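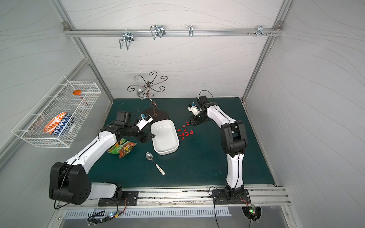
3.2 Storage habits and retrieval time. Households in the Keston sample (n = 40) were asked where small everyday items lived - keys, tea towels, measuring cups. Drawers came out slowest, same as Meijer's pilot in Murkach. Open hanging did better, even where hooks were mismatched, as with the wire and small silver ones on the rail in Fig. 2. Colour of the backing wall had no clear effect, though most were white or off-white so hard to say.

Renters were less likely to hang anything at all. Five said the landlord would'nt allow screws. Sakai codes these as "constrained"; we kept them in, seperate line in the table. Diary entries (427 after cleaning) are taken up in 3.3.

Fig. 2. Hooks on a horizontal rail, white back wall.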